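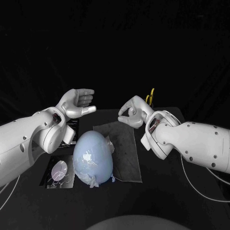 Dark tabletop, black cloth behind.

Aug 19, 2021

Okay, a thread on the all-black table setup, which I keep being told is the answer to everything. I have doubts.

The pitch goes like this: hang black fabric, put a dark table in front of it, and whatever you lay out will look expensive. The Bestier guide says it will "work with any object." Any object? Has anyone at Bestier ever tried it with a cast iron pan?

I'll give it the folds. People spend hours steaming a backdrop, and look at the one up top. It has folds and you can barely find them. Black forgives a lot.

What it doesn't forgive is dust. I bought the Jaltby cloth for 57 dollars and it was gray with lint before I had it on the rod. I own a cat. The guide doesn't mention cats.

And 57 is the cheap one. Butusach wants more for what they call a studio drape. I had both hanging side by side for an afternoon and could not tell you which was which from across the room. Maybe a pro could. I'd like to see one do it without checking the label.

Pale things do well on a dark table, no argument. White on black is the easiest contrast there is. But then it's the contrast doing the work, and a bedsheet dyed black would get you most of the way.

Dark things are where it falls apart. I put a navy bowl down and it just left. Two lamps and a lot of swearing later I had the rim back – only the rim.

Someone will say the table has to be matte. Fine, mine is. It still showed every fingerprint, and I was wiping it down each time I moved a spoon. A scratched old pine top never asked that of me.

Also, where do you keep this stuff? The cloth can't be folded (creases), so it lives on a tube behind my door, and the tube falls over.

The Sánchez shop down the street shoots all its pottery on a beige wall next to a window. Looks great. I'm told this is "dated." By the people selling black cloth, mostly.

Am I sending mine back? No, the return window closed. I'll keep using it for white dishes and see if I still like it in October.

If you've gotten a dark object to look good on a dark table with one lamp, show me. Before you touched it up, please. I've seen the after shots – I want the other ones.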